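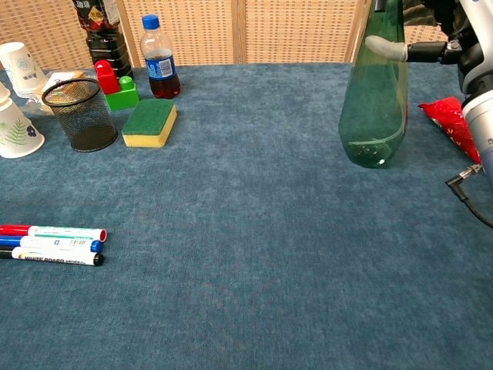

Wian Zulu thinks that we throw away too much. He said it at the morning tea, in front of everybody, that a demonstration where the hand hesitates is still a demonstration, and that a model which has seen only confident hands will not know what to do when it is in doubt itself. I answered that there is hesitation and there is also me being tired. He laughed, but he did not take it back.

So today, 2022-07-01, I kept a second list. In the first I put the episodes I would have kept before, in the second the ones where I stopped in the middle of the reach and began it again. By lunch the second list had 14 names in it, more than I like to admit. Blandine Deschamps wants to train once with them and once without, and compare. She will do it at Kasstead, where the machines are free at night.

Our total for the green bottle is now 342. It is a difficult object for us. The plastic lets the light through, and the depth values on it jump when I look at them afterwards. With the red packet next to it there is less space for the fingers, and I find that I come in higher than I did last week. I must tell this to Blandine, as the change is in my habit and the model will learn my habit.

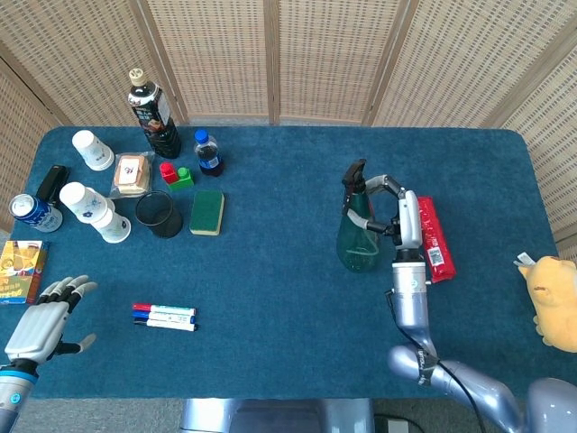
I also wrote the instructions again for the language part. Until now each episode had one sentence, "pick up the green bottle", always the same. Oranuch Phromma asked for 4 different sentences per episode, written by different people, so I gave the sheet to her and to Ohemaa Issahaku and did not show them mine. Ohemaa wrote "take the tall green thing". I was going to correct it, and then I left it, for people do speak like this.

After lunch my shoulders hurt and I made two bad episodes one after the other, in which I closed the hand too early. These I deleted. I hope that Wian will agree there is a limit.

Tomorrow the sponge, and the markers if there is time. I have to ask Margaux if the Maillard disk has arrived, the old one is nearly full.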